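Mending Night Is Back, and We Have a Bigger Room!

If you missed the spring sessions because the front room filled up by quarter past six, I have very good news. Mending Night is moving upstairs at Kanville, into the long room with the big windows, and there is space for 23 people plus all their bags of things that have been sitting in the closet waiting for a free weekend. I am so happy about this. We had people sewing on the stairs in April!

First night upstairs is in November, doors at six as before, and we go until the kettle runs dry. Kelly Toledo is leading again and she has been planning since the summer. Her big idea this time is edges. Hems, cuffs, collars, pocket tops, the places where clothes wear out first and where most of us give up on them. She wants everyone to go home knowing one good hand stitch (she votes for the slip stitch, I vote for the catch stitch, we have been arguing about it since June) and one way of covering up a hem that is past saving.

For the past-saving ones, she is bringing her trim box. You may remember the trim box. It started as a cookie tin and is now a crate, and it has ribbon, bias tape, braid, rickrack and a good deal of lace that came out of somebody's attic in Trindade. Take what you need and drop a little something in the jar if you can.
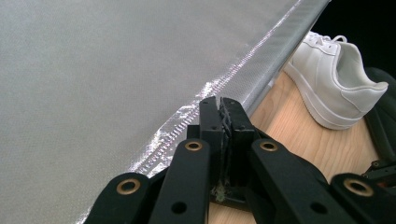 Silver band on light gray fabric. Shiny trim makes a plain edge a lot more fun!

A word on shiny trim, as I got this wrong on my own skirt and had to pick the whole thing out. Metallic bands do not like a hot iron. Put a cotton cloth between the iron and the trim, keep the heat low, and press instead of sliding. Also, pin inside the seam allowance if you can, because pin holes show in some of the metallic stuff and they stay there. Kelly uses little clips and never pins, and after the skirt business I have bought a pack of my own. They are wonderful. I now use them for bread bags too.

If your fabric stretches, baste first. I know, I know, basting is the part we all skip. But a band with no give on a fabric with lots of it will ripple like bacon, and 15 minutes with a long running stitch saves you the evening. Use a thread color you can see so it comes out easily later.

We will have two sewing machines this time. One is the old Sturker that has been downstairs forever, which Alcides Damasceno has taken apart, cleaned and put back together, and it now sounds like a machine and not like a drawer full of spoons. The other is on loan from the Polside library and does a very nice zigzag. Please sign up for a slot on the sheet by the door so that the jeans people don't take them all night. (I am a jeans people. I am talking to myself.)

The other new thing is the shoe table, and I am so glad we are finally doing it! Alcides used to do repairs for his uncle and he has offered to show us the simple jobs: gluing down a sole that has started to lift, replacing eyelets, patching the inside of a heel where it has rubbed through.
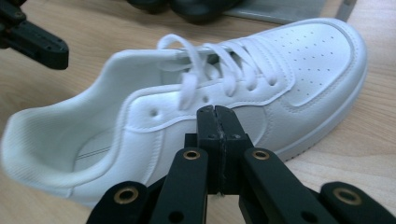

Alcides says the most useful thing any of us can do for our shoes is clean them before they need it, and he would like you to bring a pair that you were about to throw out so he can talk you into keeping them. Take the laces out and wash them separately. Use a soft, barely damp cloth on the upper, then an old toothbrush with a drop of dish soap for the rubber. On an all-white sneaker like this one, with rows of tiny holes across the toe, go easy on the water there and work with a nearly dry brush, so you don't push the dirt down into the holes. Stuff the shoes with plain paper and leave them somewhere airy, away from the heater. Newsprint can leave gray marks on a light lining, which I learned the expensive way.

What to bring: your mending, small scissors if you have a pair you love, reading glasses (the new lights are better but they are not magic), and a mug. We have needles, thread in all the usual colors, and darning mushrooms to share. Please wash things first, and please empty the pockets!

It's free, as always, and beginners are very welcome. If you have never threaded a needle, come and sit next to me. Kids from eight up can come with a grown-up, and we'll have a button corner for them by the window.

To save a seat, write your name on the list at the Kanville front desk or reply to this newsletter. If you can help carry chairs up beforehand, tell Kelly and she'll put you down for a slice of her orange cake.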